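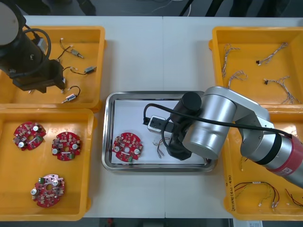
Site visit notes: Sekia open day, Vovbridge

Course 559, handout 2. Visit on 1 May 2023, 22 of us signed in. Read before lab, bring a copy, I won't be printing spares.

What the cell does

Kitting. Parts bins on both sides, metal tray in the middle, one arm per side. The job is one set of parts in the tray: actuator, round board, harness. Sekia calls the cell Demon. The planning software is a separate thing, that's Zou, and we did not get to see the screens for long.

Tray is lined with white paper. Metal rim shines, paper doesn't. Write that down, it comes back in the section on lighting.

Why it is harder than it sounds:
Boards are stiff, flat, easy to model. But there are tall parts on top, so you can't just close on the face.
Harnesses are not stiff. The shape you planned for may not be the shape you get.
Actuators have leads. Grab the body and the lead comes along, maybe with a neighbor hooked on it.
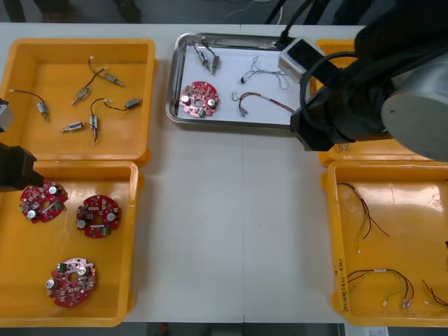 so grasp choice depends on what else is touching the part, not only on the part. Their engineer drew this on the board as a graph, nodes are parts, edges are "will drag". Copy it into your notes if you missed it. Cycle time came up a lot in the questions. Their answer: first get the pick right, then worry about speed. They log every attempt and had passed 2000 before the open day.

Reach and shared space

Only one arm should own the tray at a time. Simple rule, costs you waiting. Alternative is to split the tray into zones, but then a long part crosses the line and you're back to waiting.

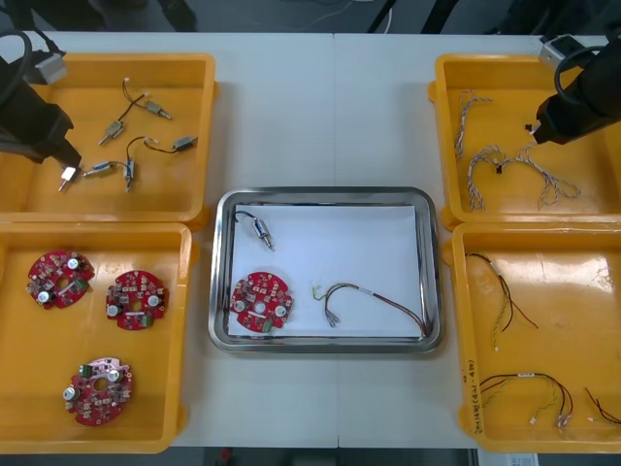
Planning order matters more than most of you put in the last homework. Put the floppy part in first and everything after has to work around it. Put it in last and it may land on top of something. Look at the harness in the tray: it runs down into the lower right corner, with the board to its left. Now plan a pick for that board. Which side do the fingers come from? Where does the wrist go? Sketch both, a pencil sketch is fine. Then do it again with the board and the harness swaped.

Lighting. Glare on a bin floor can wash out the color there, and a shiny part can look like a bright patch. Matte liner helps. Moving the lamp helps. Averaging frames does not help if nothing moves.

Wrist view

Fixed view for finding, wrist view for the last bit of the approach. The two have to agree, so calibration first, allways. Fingers are in the wrist view too, so mask them.
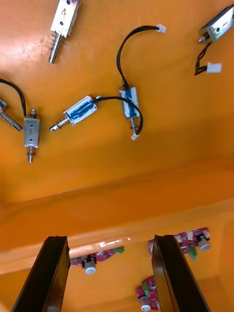

Zou, lab instructor

Some of the actuators have handwritten numbers on the metal. Handy for people talking about them ("grab the 3"), but don't build your detector on it. A mark can face down and then you have nothing. Wires crossing in front of a body are the worse problem. Segment the lead and the body separately, join after.

To hand in, first lab in June:
Drag graph for one bin, your choice.
Both sketches from the planning section.
Half a page on who owns the tray and when. Timing diagram ok.
One failure you'd expect in this cell and how you would detect it from the wrist view alone.

Questions to the course mailbox, put 559 in the subject line.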